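Gripper notes, part 5: Treltik vs. Mamik on kitchen tools

The Mamik parallel gripper came off the arm in March. It had done fine on blocks and cups, and poorly on anything with a rim. The Treltik two-finger unit went on in its place, same Orozco controller, same wrist camera mount.

Setup differences, for anyone doing the same swap:

The Treltik is taller, so the tool center point moved and hand-eye calibration had to be redone. I used 20 poses. The first run gave a bad residual from a loose camera bracket. The second was acceptable.

The Orozco driver sends finger position as an integer. Fully open on my unit reads 264, and the manual gives a different value. I clamp to the measured one.

Grip force is set in steps with no units. I stayed on 2 for everything with a thin wall.

Linkage fingers don't close in a straight line. The tips travel along a slight arc, so the contact point shifts with object width. On the Mamik I could ignore this. Now there is a lookup table in the approach planner — ugly, but it works for the widths I care about.

The grater is the hard case. Curved polished steel gives the wrist camera glare and very little texture to track, and any arm motion smears what is left. I shortened the exposure afterward and added a diffuser to the lamp.
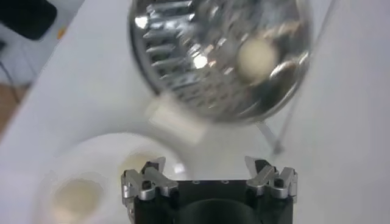 Comments

Presirstead: Have you tried locking the exposure before the approach and only trusting frames taken at standstill? We dropped tracking in motion completely on shiny parts. It costs almost a second per pick and the pose estimates stopped jumping.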